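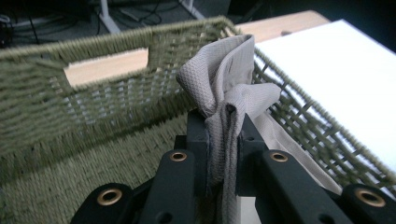 maplecreek_dee wrote:
Okay but sourdough discard crackers are not the same thing as crackers made with active starter, and I will keep saying it until one of you tries them side by side. The discard ones get that sharp, almost cheesy taste. The active ones puff up and taste like flatbread.

rustybuttons wrote:
I've tried them side by side, Dee. Twice! Couldn't tell them apart once the salt was on. My husband couldn't either, and he's the one who complains when I switch brands of butter. I think what you're tasting is how old the discard is. Mine never sits in the fridge longer than a week.

maplecreek_dee wrote:
Well there you go. Mine goes three weeks easy.

porchlight77 wrote:
THREE weeks? Does it get the gray water on top?

maplecreek_dee wrote:
Yep, I stir it right back in. Been doing that for years. If it's pink or orange or fuzzy you throw out the whole jar, but the gray stuff is only hooch and it's where the flavor is.

porchlight77 wrote:
I pour mine off. It smells like nail polish and I can't get past it. Anyway I came in to ask about rolling. Mine come out thick in the middle and burnt on the edges every single time and I'm about ready to go back to the box from the store.

KettleAndKin wrote:
Roll it between two sheets of parchment, then peel the top one off and slide the whole thing onto the pan. Don't try to roll it on the counter and move it, you'll stretch it and get the thick spots. Also chill the dough first. Half an hour, longer if your kitchen runs hot. I do mine the night before and it rolls like a dream.

rustybuttons wrote:
Seconding the parchment. I'd also cut the edges off before baking. I take a pizza wheel and trim the ragged border, then squish the scraps together for the next pan. The scraggly bits are what burn first and stink up the oven.

oatsandall wrote:
Pasta machine! I ran mine through the old hand-crank one and I am never going back. Dust it with flour, start wide, go down a notch at a time. You get these long skinny strips that you can break up after they bake, and they look like something from a fancy cheese counter. The only pain is cleaning it, since you can't wash the thing. I let the bits dry and knock them out with a pastry brush.

KettleAndKin wrote:
What setting do you stop at?

oatsandall wrote:
Second from the thinnest. The thinnest tears on me, and any seeds in the dough make it worse. I put the seeds on top now and go over them once lightly with a rolling pin.

harlan_bakes wrote:
Going to be the grump here. Everybody on this board bakes crackers too hot. I see 400 in recipe after recipe and then people wonder why the middles are chewy. Drop it to 325 and leave them in until they're dry all the way through. Takes longer, sure.

rustybuttons wrote:
Mine are at 350 and they're fine.

harlan_bakes wrote:
Fine on day one. How are they on day four?

rustybuttons wrote:
Harlan, there has never been a day four in this house.

maplecreek_dee wrote:
He's right about the temperature though, and it hurts me to type that. I dropped mine last March after a batch went limp overnight before a potluck. What I do now is bake at 325, turn the oven off, prop the door with a wooden spoon and walk away for an hour. They finish drying in there and don't get any darker.

porchlight77 wrote:
Oh that's smart. Does that work with gas? My oven holds onto heat forever.

maplecreek_dee wrote:
I'm electric so I can't swear to it. Try it with a few and peek.

figjamfran wrote:
New here, hi everybody! Can somebody put the actual recipe in one place? I've read back through four pages and I've got three different amounts of butter on a sticky note.

KettleAndKin wrote:
Welcome Fran! This is mine, other people's will vary and they'll be along shortly to tell you so:

200 grams discard, unfed
120 grams flour (I do half whole wheat)
55 grams soft butter
Half a teaspoon of salt, plus flaky salt for the top
A tablespoon of dried rosemary, or whatever you've got

Mush it all together by hand until there are no dry streaks. Wrap it, chill it, roll it thin, brush with olive oil, salt, cut into squares, and poke every square with a fork. Don't skip the fork, you'll get pillows. 325 until they're golden across the middle too, and start checking at 25 minutes.

harlan_bakes wrote:
Too much butter.

KettleAndKin wrote:
Told you.

harlan_bakes wrote:
I go 40 grams and they snap better. With 55 you've got shortbread. Nothing wrong with shortbread but don't call it a cracker.

figjamfran wrote:
Ha! I'll do half the dough each way and report back. My starter is pretty wet, does that matter? I feed it by feel.

oatsandall wrote:
It'll matter some. If the dough sticks to your hands add flour a spoonful at a time. Whole wheat soaks up more, so give it ten minutes before you decide it needs extra.

porchlight77 wrote:
Reporting back on the parchment and the trimming. So much better!! The middle ones were still a little bendy but I got impatient and pulled them early. I used everything bagel seasoning and the garlic bits went bitter, so I wouldn't do that again. Plain sesame next.

rustybuttons wrote:
Yeah, dried garlic burns on everything. Garlic powder in the dough is fine.

figjamfran wrote:
Okay, both batches done. I'm sorry Kettle, I liked the 40 gram ones with cheese. But I ate way more of the 55 ones standing at the counter, so I don't know what that tells you. My daughter wants them with cinnamon sugar. Is that a thing?

KettleAndKin wrote:
It's a thing. Leave out the rosemary, go easy on the salt, and watch them like a hawk, the sugar catches fast.

harlan_bakes wrote:
And use the 55 for those. I'll allow it.

maplecreek_dee wrote:
Fran, how old was your discard?

figjamfran wrote:
Five days I think?

maplecreek_dee wrote:
Save some for three weeks and then come talk to me.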